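The folding table is a table with legs that tuck flat against the top, and I've owned more of them than I'd like to admit! My favorite, a Dornus, is 68 inches long and weighs 19 pounds — a dream on stairs.
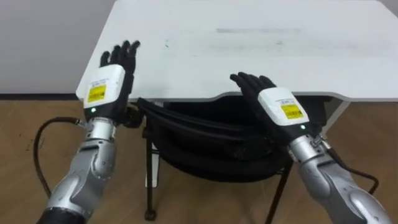

One reader in Clidville wrote to me that the hinges matter far more than the top, and that a drop of oil every February keeps them from squealing. I've tried it (with the Pfeiffer too) and mine have gone quiet.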